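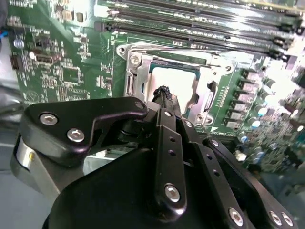
Startseite | Reisen | Unterwegs mit dem Rad | Packliste | Archiv | Über mich

Vier Tage Ifans im September

Dezember 2022

Der Bericht liegt seit dem Herbst halb fertig herum, jetzt habe ich ihn zu Ende geschrieben. Wir waren zu zweit vier Tage in Ifans, mit dem Zug hin und mit dem Bus zurück.

Die Bahnfahrt hat einen Umstieg in Atasen, und dort wartet man 40 Minuten. Der Bahnhof hat einen Kiosk und eine überdachte Bank. Wer mit Rad kommt, muss durch die Unterführung, der Aufzug war außer Betrieb. In Ifans selbst liegt der Bahnhof unten am Fluss und der alte Ort oben. Es gibt einen Bus hinauf, zu Fuß braucht man eine Viertelstunde, am Ende über Treppen.

Gewohnt haben wir in der Pension Brurketti. Drei Nächte im Doppelzimmer mit Frühstück haben zusammen 253 Euro gekostet, Kurtaxe inklusive. Das Zimmer ging nach hinten raus und war ruhig, das Bad klein, die Matratze für mich zu weich. Frühstück gibt es erst ab acht, am Wandertag mussten wir deshalb ohne los. Auf Nachfrage bekamen wir am Abend vorher belegte Brote und zwei Äpfel mit.

Am ersten Nachmittag sind wir nur durch den Ort gelaufen. Die Stadtmauer ist auf der Westseite begehbar, auf der Ostseite war sie gesperrt. Das Heimatmuseum hat montags und dienstags zu. Im Gasthof am Markt haben wir Forelle gegessen, die war gut, der Kartoffelsalat dazu ziemlich sauer.

Am zweiten Tag dann der Weg nach Darton. Er beginnt hinter der Kirche und ist gelb markiert. Man steigt knapp eine Stunde durch Buchenwald auf, danach geht es auf dem Rücken entlang bis zur Schutzhütte. Bis zum Aussichtsturm sind es noch einmal 280 Höhenmeter, das letzte Stück ist steinig und bei Nässe sicher unangenehm – wir hatten Glück mit dem Wetter. Wasser gibt es unterwegs keins. Der Turm ist frei zugänglich, von oben sieht man den Stausee und bei klarer Luft angeblich noch weiter. Bei uns war es dunstig.

In Darton fährt der letzte Bus zurück um 17.10 Uhr. Wir waren zehn Minuten vorher da und haben das Eis am Marktplatz ausgelassen.

Der dritte Tag gehörte dem Stausee. Die Strandseite am Nordufer ist im September schon fast leer, Tretboote lagen noch am Steg, der Verleih hatte aber zu. Das Wasser war kalt, ich bin trotzdem kurz rein. Den Rundweg haben wir nur zur Hälfte gemacht und sind dann quer über die Wiesen zurück.

Abreise mit dem Bus über Atasen. Er fährt länger als der Zug, kostet aber weniger und hält direkt oben am Markt – mit Gepäck die bessere Wahl. Noch einmal würde ich im Mai fahren, wenn der Verleih offen ist.

Artikel drucken | Per E-Mail weiterleiten

3 Kommentare

wanderhenne: Ist die Ostseite der Mauer immer noch gesperrt? Das war sie vor zwei Jahren schon.

Talfahrer: Der Bus ab Darton fährt samstags früher, bitte vorher auf den Aushang schauen. Wir mussten ein Taxi nehmen.

kp_58: Danke für den Bericht. Nimmt die Pension auch Hunde?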